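How I set up a desk for hand-held gripper work without breaking the house rules

I've been collecting demonstrations with a hand-held gripper for a good while now, and most of the sessions I've had to throw away were ruined before I'd picked anything up. A cable in the wrong place, a desk edge I forgot, a log sheet filled in from memory at the end of the day. 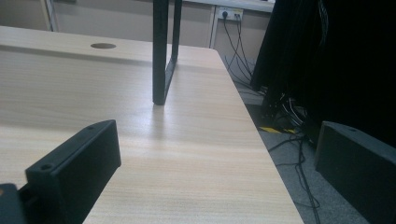 So at Tritley we wrote ourselves a set of rules, and what follows is how I work through them at the start of a session. They're our rules and they cover a person holding a gripper at a desk. If you've got a powered arm, you need a proper risk assessment and whatever standard applies where you are, so please don't use my page for that!

Start with the floor

I know, the desk is the interesting bit. But you're going to be looking at the fingers for the next hour and your feet will be doing their own thing. Walk the whole route you'll use, holding nothing, and look down the entire time. Any cable that crosses the route gets moved back to the wall or goes under a cover. Loops are worse than straight runs (a toe goes into a loop and takes the lot with it), so pull the slack back and tie it near the equipment.

Hazard tape is good for marking a place you've decided about. It's no good as a fix. I used to slap a strip down and feel I'd dealt with the problem, and then I'd step over it for a month until I stopped seeing it. Our rule now is that each strip gets a line on the session sheet saying what it's for, and if you can't fill in the line, the tape comes up.

Plugs and power

Check that you can reach the socket without climbing over anything. Give each plug a push to see that it's home, and let the leads hang with a bit of slack so that nothing is tugging on the outlet. Anything draped over equipment wants a second look too. Cloth is handy for hiding clutter from the camera, but keep it clear of vents and anything that warms up. If in doubt, lift it off between takes.

Mark your limits on the desk

We keep a margin of 60 mm in from every edge, and objects don't get set down outside it. Measure it, don't eyeball it. I was out by a finger's width on my first go and didn't find out until something rolled off.

Cable holes count as edges, by the way. A small part will find one every time. Either cap the hole or give it the same margin.

Tall, thin things that stand upright, like frames and stands, get a nudge test: one gentle push with a closed gripper at mid height. If it tips, weight the base or choose something else. Do this before recording so the wobble isn't in your data.

Check the gripper

Fingers next. I go over the screws by hand, open and close fully ten times, and wipe the faces. Then I hold the thing where I'll be starting from and look at the view, making sure both fingers show in the lower corners. If one has crept out, the mount has shifted, and you'll want to sort that now and not at take 302 (ask me how I know).

Write it down as you go

Our sheet is called Kurier, for reasons lost to history, and it's one page. Operator, desk, gripper, tape lines, anything moved. Fill it in standing at the desk. The takes get sorted afterwards in Paucar, which matches them to the sheet by start time, so a lazy guess at the time makes a proper mess. In January we had 480 takes from one batch and could only match 359 of them. The rest had to go.

When to stop

Stop if anything snags, if someone walks into the area, or if your wrist starts to ache. Put the gripper down, note the time, and redo the floor walk before you carry on. The full checklist is pinned up next to the Vener charging shelf, and there's a pen on a string. Please leave the pen on the string.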